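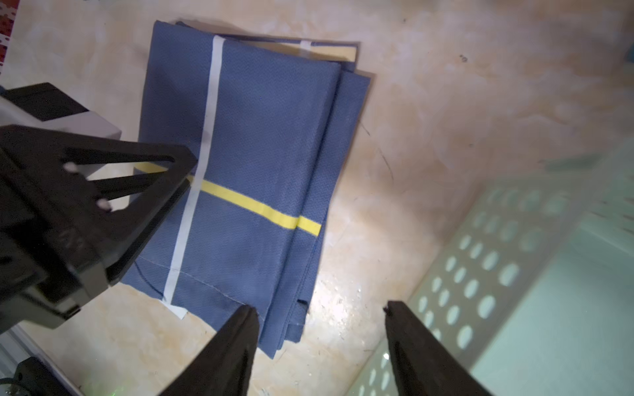 *Abb. 1: Gefaltetes Handtuch aus Sicht der Handgelenkkamera, Greifer im Bild.*

## Faltkanten finden, bevor der Arm losfährt

Stand 20. Mai 2025, ich schiebe noch Kleinigkeiten nach.

Letztes Mal sind wir bei der Segmentierung stehen geblieben, und ein paar von euch wollten wissen, warum ich so auf den Kanten herumreite. Schaut euch die gelben und weißen Streifen an! Für uns sind das Streifen. Für einen simplen Canny-Filter sind es wunderbare, kräftige Kanten — viel kräftiger als die Faltkanten rechts, wo die Stofflagen leicht auffächern. Wer da einfach den stärksten Gradienten nimmt, plant den Griff mitten ins Tuch.

Was wir in der Übung machen:

- Maske fürs Tuch holen (der Greifer muss raus, er verdeckt links ein Stück vom Gelb)
- Kandidaten nur am Maskenrand suchen, 16 Pixel Toleranz reichen mir meistens
- pro Kandidat eine Annäherung planen, Kollisionsprüfung mit dem Korb nicht vergessen
- die besten 2 behalten

Den Planer nennen wir im Skript `koner`, das Grundgerüst stammt von Dean Greenwood und ist angenehm kurz. Bitte lasst `max_iter` auf 1.000 stehen, sonst sind eure Laufzeiten nicht vergleichbar.

Die Glanzstelle unterhalb des Tuchs ist übrigens auch so ein Kandidat für Ärger (Schwellwert auf Helligkeit, ihr ahnt es). Dazu Aufgabe 2b.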